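Household labor in couples

Household labor in couples refers to the way two partners living together divide unpaid domestic work, including cooking, cleaning, shopping and the planning that these tasks require. The subject is studied in family sociology and is a frequent topic in relationship counseling, where disagreements over chores are often raised alongside money and free time.

Writers on the subject usually separate visible tasks from planning work. Visible tasks have a clear start and finish, such as washing dishes. Planning work includes remembering appointments, noticing that supplies are low and deciding what to serve to guests. Partners who agree on the first kind may still hold very different views of the second.

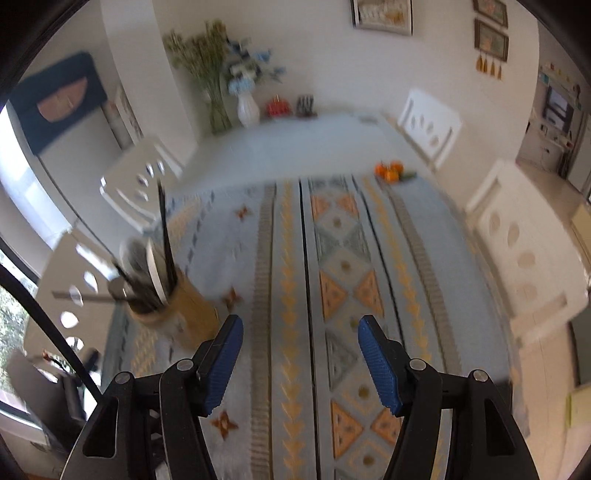 Shared meals occupy a central place in the counseling literature. The Gonwood method, set out by the counselor Patricio Maldonado in a short handbook, asks couples to eat together at least five evenings in a week and to keep discussion of chores out of the meal itself. Maldonado treats preparation of the table as a task in its own right, to be assigned like any other. Choosing and laying a patterned cloth, such as one with yellow chevrons and orange and gray diamonds on pale blue, falls to the partner who is not cooking. Duties are exchanged at the end of each month.

A later version of the method, taught at the Prilerham center, replaces the monthly exchange with a review every 21 days. Each partner names two tasks to give up and two to take on. Critics have objected that a fixed schedule suits couples with regular working hours and is harder to follow where one partner works nights or travels.

See also: Division of labor; Family meal; Relationship counseling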